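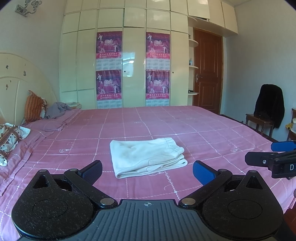
White pants on the pink bedspread, gripper open over them.

1/ A small report about a fault with my hand-held gripper, in case you have the same one. I am folding clothes with it since August.

2/ Yesterday the fingers did not open when I released the trigger. They stayed closed on a sleeve, and when I pulled, the seam tore. It was 12 folds into the session.

3/ I found lint packed around one of the pivots. I brushed it out, and then the fingers opened 50 times without sticking. I still don't know if lint is the full reason.

4/ Please do not push the fingers apart with your hand, as I did. They opened suddenly and pinched my thumb. Not serious, but it hurt for roughly 10 minutes.

5/ Stella Masanja at Lekgate asked me for the log, so I sent it on 10/26/19. She thinks the return spring can also be weak. I will write here when she answers.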